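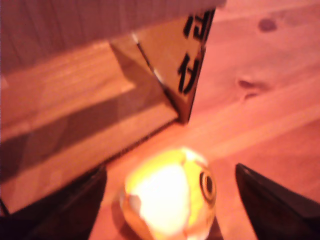

Diluting Perfume Materials by Weight

Most home blending problems come from measuring by drops. A drop of thin citrus oil and a drop of thick resin do not weigh the same, and the same dropper gives different drops at different angles. Weighing solves this. The method below covers making 10 percent and 1 percent dilutions in alcohol, labeling them, and using them in a short trial formula.

What you need

A scale that reads to 0.01 g. A scale that reads to 0.001 g is better for trials under 5 g but is slow to settle and sensitive to drafts. I use a Stotine bench scale with a 100 g limit.
Perfumer's alcohol, 95 percent ethanol or stronger.
Amber glass bottles, 15 ml and 30 ml, with cone-lined caps.
Disposable plastic pipettes, one per material.
Labels and a pen that does not smear when touched with alcohol.
Nitrile gloves.

Do not use rubbing alcohol from a drugstore. It has a strong smell of its own and will spoil the evaluation. Vodka contains too much water, and many oils will turn it cloudy.

Work away from flames and pilot lights, with a window open on the far side of the room. Air moving directly over the scale will make the reading wander.

Step 1. Work out the weights

Percentages here are weight in weight. For 20 g of a 10 percent dilution:

Material: 20 x 0.10 = 2.00 g
Alcohol: 20 - 2.00 = 18.00 g

For 20 g at 1 percent, the material drops to 0.20 g and the alcohol rises to 19.80 g. On a scale that reads to 0.01 g, an error of one step at 0.20 g is already 5 percent of the amount. It is more accurate to make the 10 percent dilution first, then take 2.00 g of it and add 18.00 g of alcohol.

Alcohol weighs less than water, about 0.8 g per ml. Twenty grams will fill most of a 30 ml bottle and will not fit in a 15 ml one.

Step 2. Weigh the material

Place the empty bottle on the scale and press tare. Wait for the zero to hold. Add the material first, drop by drop as you get near the target. If you go over, do not try to take any out. Write down the real figure and adjust the alcohol to match: multiply the material weight by nine for a 10 percent dilution. With 2.14 g of material, add 19.26 g of alcohol.

Some scales shut off after two or three minutes and lose the tare. Turn the auto-off function off if the menu allows it. If not, write down the weight of the empty bottle before you start.

Step 3. Add the alcohol

Tare again with the material in the bottle. Add the alcohol from a pipette or a small squeeze bottle. Cap, then turn the bottle over slowly ten times. Most essential oils and liquid aroma chemicals dissolve at once.

Solids and resins

Vanillin, coumarin and similar crystals should be weighed on a small paper boat and tipped into the bottle. Weigh the boat again afterward and subtract what stuck to it.

Labdanum and benzoin are often too thick to pour. Stand the closed bottle in warm tap water at 104 F (40 C) for ten minutes, dry the outside, and transfer with a glass rod. Never warm a bottle that already contains alcohol on a stove or hot plate. Benzoin and oakmoss may leave a fine sediment. Let the dilution stand for 4 days, then pass it through an unbleached coffee filter. The strength will then be slightly under the figure on the label. For trial work this can be ignored.

Step 4. Label

Every label should carry the name, the strength, the solvent, the supplier and the lot number. My own run like this:

Bergamot FCF, 10%, EtOH, Drorov, lot 1734, April
Cedarwood Virginia, 10%, EtOH, Tokaden, lot 597, April
Vanillin, 10%, EtOH, Nakamura, lot 1832, April

Lot numbers matter most for naturals. Two lots of bergamot from one supplier can smell quite different, and a formula cannot be repeated without knowing which was used.

Step 5. Make a trial

All parts below are grams of the 10 percent dilutions.

Bergamot FCF: 2.00
Cedarwood Virginia: 1.50
Lavender: 1.00
Vanillin: 0.50
Total: 5.00

The finished trial is 10 percent aromatic material in alcohol, a little weaker than most eau de parfum. Smell it on a blotter at five minutes, one hour and six hours, and again the next morning. Check the supplier's safety sheet for each material before putting any of it on skin.

Storage

Keep dilutions capped, cool and out of the light. Citrus dilutions should be replaced after six months to a year. Woods and vanillin last much longer — three years is common — though vanillin will darken.

Corrections to the sediment section came from Trinidad Mansilla. The weight tables were checked by Kianoush Bakhtiari.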